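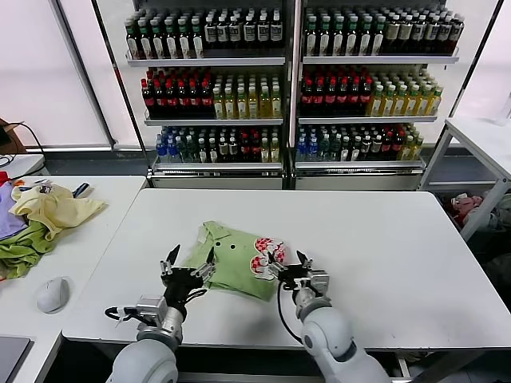

Editor wanted for a handbook of Roman mosaics

Trellach Press is looking for a freelance editor for the second edition of our student handbook on Roman floor mosaics. The manuscript has 600 pages and 200 plates. The author, Suleiman Briggs, has rewritten the chapters on workshops and border patterns.

You will check captions, correct the glossary and prepare the index. A degree in archaeology or art history is welcome – but good experience with textbooks is enough. Reading knowledge of Italian is necessary.

The work starts in September and is done from home. The fee is 900 euros per chapter group, paid in 2 parts.

Please send your CV and one edited sample to Babatunde Briggs, Trellach Press.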